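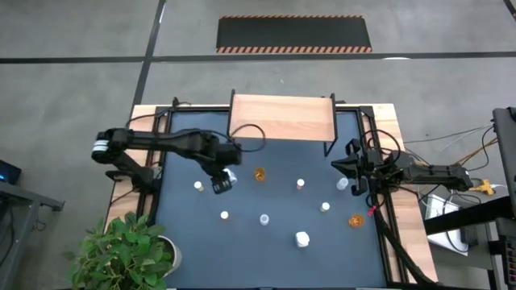

Small Bottles, and Where They Go to Hide

Little bottles breed in the dark. Every August I tip mine out onto the worktable, and every August there are two I can't identify by sight or smell.

Put a raised shelf across the back of the table. A plain board on short legs will do. Keepers go on top, doubtful ones stay below until they've been opened and sniffed (at arm's length, please).

Label the side of the bottle. Caps wander.

Wipe the threads before closing anything sticky, or you'll need pliers by spring.

Give yourself 60 minutes. After that everything starts to look useful.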